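4.2 What ends up at the bottom of the bin

I should say up front that I never planned to write a whole section on bins. The study was meant to be about shelves and drawers, the places where people in Munham keep the small stuff they use every day. But the bins kept pulling me back! Of the 1,271 objects we logged, the ones I had most trouble sorting were the ones lying flat on a hard floor with nothing to lean on, and a hairbrush is my favorite case (I own three, so maybe I'm biased).

A brush is really two things joined together. You've got the handle, which is a plain cylinder more or less, and then the barrel, which is all spikes and which most people would rather not grab. In our sorting sheet I first had it down under "sticks," next to the wooden spoons, and then under "brushes and scrubbers," and it never felt right in either one. Figure 3 has a round one, blue from end to end apart from the pale tips on the bristles, lying diagonally across the gray floor of a metal bin.
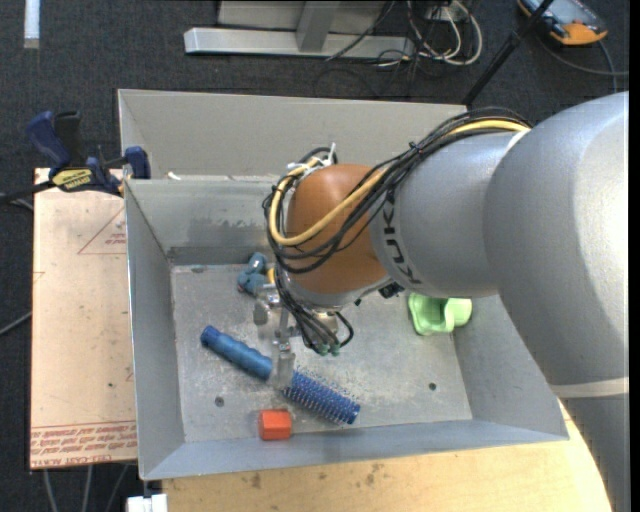

Figure 3. Round hairbrush in a metal bin.

Kieran Sugden thought I was making too much of the shape, and wrote in the margin of my draft that a brush belongs with whatever sits beside it in the bathroom, so combs, hair ties, the lot, and that the bin only confuses things by taking all of that away. I went back and forth on this for most of June. He's right that people look for a brush where the combs are. I still think shape matters once you're reaching down past your elbow for the thing, and so I kept both labels in the Ackroyd list, use first and shape second.

With two labels, 8 of the 10 objects I'd been stuck on found a home pretty fast. The other two were a whisk and a bottle brush, and they have the same handle-plus-head trouble, only worse, because either one could live in the kitchen or by the utility sink. I've left them in a group of their own for now, and Section 4.3 picks them up again along with the ladles.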